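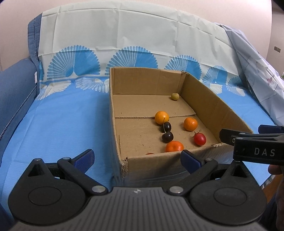 Lorcan says cherries should never go under mandarins, he said it twice on the phone and then again by text, in capitals. Cherries last in, first out. Fine. I wasn't going to argue fruit with him at 9 at night.

Sunday, late. Writing this fast, want to be asleep before I start thinking about tomorrow.

So the fruit. Finally doing something about the fruit. Been meaning to since the bowl broke, and the bowl broke in February, so. Everything has been living wherever it lands. Mandarins on the windowsill, tomatoes next to the kettle, a lime in my coat. Dymphna found the lime. She put it on the table and didn't say a word, worse than if she had.

Plan was simple. Cardboard box, sofa, sort it. The box is from the Drollow order, the lamp that came with the wrong plug. Plain brown, decent tall sides, one corner torn up where I went at the tape with my keys. Don't care. It's a box. Sofa because the kitchen table has Kamran's bike wheel on it and I'm not touching that, last time I moved a part of that bike I heard about it for a week.

Put the throw on the sofa first, the blue and white one with the big fans. Christos keeps telling me it's too good for a sofa, should be on a wall. It's got wrinkles in the top I can't get out. Tried steam, tried hanging it in the bathroom with the shower going, tried the hair dryer. Wrinkles still there. Whatever.

Mandarins, tomato, cherries with the stems on. The leafy one is the nicest, I'd like to keep it for looking at but it will get eaten by Tuesday like all the others. Smell of it was lovely though. Whole box smelled like being a kid and getting told not to peel things in the car.

Rules I have decided on, writing them down so I stick to it:

Cherries go in the fridge tonight, not tomorow, tonight.
Tomato does NOT go in the fridge. Gearóid says a cold tomato is a wet sponge and I've come round to it.
Mandarins in the cool spot by the back door.
Anything soft gets eaten or goes in the Ó Dálaigh jar for jam. Not put back "to see."

Called Mam in the middle of it. She wanted to know if I'm eating. I said I'm literally standing over fruit. She said standing over it isn't eating it. Twenty minutes on her neighbor's hedge after that, and the woman from the Lirkura shop who's getting married again, and was I coming for the long weekend. Said maybe. Have to look at shifts. Didn't look at shifts.

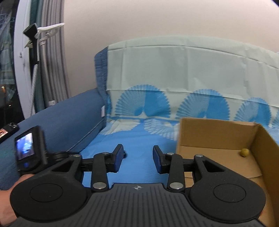 and then I got distracted by the sofa itself, of course. Once you're bending over the thing you see the state of it. Crumbs down the side of the armrest, all along the piping. Got the little nozzle out and did the whole seam, then the cushions, found a pen, a hair tie and the remote for a TV we don't own anymore. The tag was sticking out again by the arm. Tucked it in. It'll be out by morning. Should just snip it but it has the wash instructions on it and I never remember, is it cold, is it gentle, so it lives.

Also dusted the plane by the door. Kamran's, not mine, but he's never going to do it. Left the cable hanging where it was, he has a system. Apparantly.

Meant to do the curtains too. No. Enough.

Thing I want to remember for shopping: buy less. I always buy like there are 9 of us. Small bag of mandarins, a few tomatoes, cherries only if they're cheap, 400 g at most, they go off on me. And a new bowl. A proper wide one so things aren't stacked — saw one in the Drorna window, a cream one, bit chipped on the base, thirteen euro. Going past there Wednesday anyway. If it's gone it's gone.

Lorcan texted again just now asking did I take the cherries out. I had not. Got up, took them out, ate almost all of them at the sink in the dark. Sent him a thumbs up.

Alarm's set for 5. Bike wheel is still on the table. Need to ask Christos for the loan of his van, keep forgetting, and Dymphna wants her big pot back.

Bed.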